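Can a machine sort small parts into a compartment box yet?

Posted by Chaimae Kamel
We run a small repair shop and end each day with 400 or so loose screws and washers to put away. Is there anything on the market in May that would do it, for less than a part-time wage?

Špela Ristić
Not for mixed bits. We tried a Zarkent arm at Lerkach. It was fine with one size of bolt fed in a tray, but 100 mixed washers took it all morning and I still had to check them – so no saving. Opening the lid was beyond it. The people working on this mostly still have a person hold the grippers and do the job by hand, with markers on top for tracking.
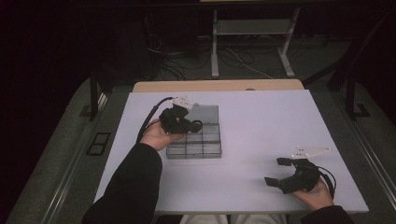 Fumness
I'd disagree a bit with Špela. If you can stop the parts getting mixed in the first place, a cheap feeder will do most of it. Ours cost 678 second-hand. For the rest, use a magnet and a tray.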